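# The Waiter

By September the garage belonged to the arms. Mercedes Chávez had given up the workbench first, then the shelf over the dryer, and finally the good lamp from the den, which her husband had not mentioned in such a pointed way that she brought him home a pie.

There were two of them, left and right, and she called them Boutros and Kurneck after a pair of brothers who used to run the shoe repair on her street when she was a girl. The brothers had never spoken to each other either, as far as she could tell, and they had still put heels on half the town.

The motors had come from Zesteck in a box packed so tightly that she had to sit on the floor and brace her feet against it. The software was called Runari, and it had a manual, and the manual had been written by somebody who did not care for beginners. She had read it through in the bathtub, with a pencil, and then she had read it through again at the kitchen table, with her grandson Teo leaning on her shoulder and telling her what the words meant. (He was eleven. He was right around half the time, which beat the manual.)

All she wanted was for them to clear a cup. You would think a person who had spent her working life waiting tables could explain to a machine how to clear a cup, but it is a hard thing to explain, because your hands know it and keep it to themselves. You come in from the side. You don't grab. You let the cup feel you there, her first boss used to say, and Mercedes had thought he was a crazy old man, and now she was in her garage at night trying to say the very same thing in numbers.

Error 3044 was the one she hated. It meant a joint had gone where it had no business going, and it came up with a little chirp, like a bird that was pleased with itself. She had heard it at breakfast time and she had heard it at midnight, and once she had heard it in a dream and sat straight up in bed.

"Which one are we on, Grandma?" Teo asked. He had come out in his socks, which he was not supposed to do on that floor.

"Thirty-one," she said. "Go put your shoes on."

He went, and she could hear him not hurrying. She set the cup on its plate, the blue one on the cream one, and turned it a hair with her thumb, though a cup without a handle looks the same whichever way you turn it. Old habit. Then she sat down on her stool with the keyboard across her knees and waited for him – she had promised she wouldn't start without him, and it was a long wait for a boy with only two shoes.

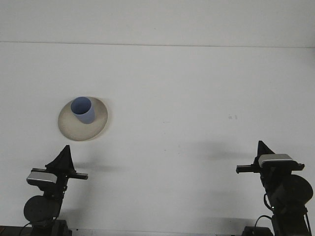 "Can I press it?" he said, when he was back, with the laces trailing.

"You can press it when you've tied those."

He tied them, badly, and came and stood against her stool the way he had when he was small. She put her hand on the back of his neck. It was raining a little on the garage roof, and somewhere in the house the television was laughing at something.

"If it chirps," Teo said, "we could just let them bring the plate, too. Like, both together. So they'd each have a job."

She thought about that. She thought about the brothers in the shoe shop, one on the soles and one on the laces, passing a boot across the counter without a word.

"Let's see what they do with the cup," she said, and moved the keyboard over so he could reach.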